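Review: Trultow hand kit with the Skokmont wrist adapter
January 2024

I'll start with the box copy, which promises a working dexterous hand "in an afternoon." It took me 13 evenings. Our shared workshop at Lirstead already had the humanoid up and standing, with its silver arms and its old two-jaw grippers, and all I wanted was to swap the ends. The maker's page calls this a bolt-on job. You do get bolts.

The adapter ring is the good part. It's well cut, it seats square, and I couldn't find any play in it after a full set of moves. The cable guide is the bad part. Trultow supplies one strap and a diagram that looks like it was drawn for a different arm. 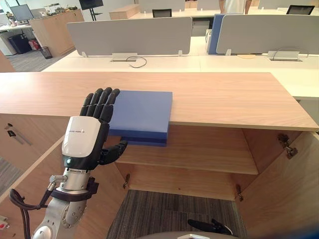
So I threw out the diagram and routed the cable my own way, with a lot more slack than they recommend. Skokmont sells a proper clip set for this. I resent being asked to pay extra to finish a product I already bought, and I said so in my email to them. I have had no answer.

Then there is calibration. The software wants you to run every joint through its range 2 times before it will save a profile, and if you bump the arm it starts over without telling you. The manual spends 212 pages on safety notices and license terms and gives this one paragraph.

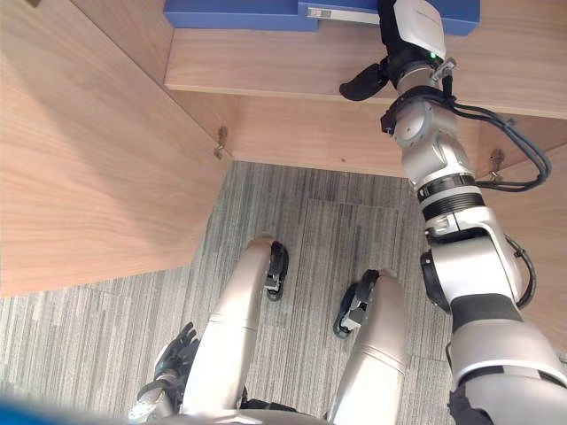
My test was the sort of thing I'd want a hand for at home: reach into a cabinet and deal with flat boxes on a shelf. The kit's own demo uses a foam ball on a bare table, and any hand looks clever with a foam ball. Cabinets are harder. With the doors swung open on both sides, the elbow has less room than you'd think, and the loop of black cable at the wrist hangs right out across the opening, where I'd expect it to find a hinge sooner or later. The little green light on the white shell is handy for checking power from where I stand, though it tells you nothing else. I'd trade it for a fault code.

I also tried the Bhatt planner plug-in, which is free and worth slightly more than that. It plans the arm well enough but treats the hand as a solid brick, thumb included, so it refuses reaches that are plainly fine. I went back to entering poses by hand.

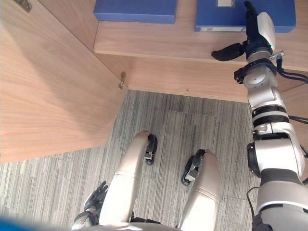 Can you fit it without a machine shop?

You can, if your arm uses the standard bolt circle. Everything on mine went together with hex keys and a torque driver. If your arm is older, expect to make a spacer, and the kit doesn't include a drawing for one.

As for the claimed 1,000 grip cycles between adjustments, I haven't put in enough hours to argue with it, and I don't believe it yet either. An update is promised for February that should stop the calibration from resetting. I'll wait and see. For now I'd buy the adapter again and hold off on the hand until the software catches up with it.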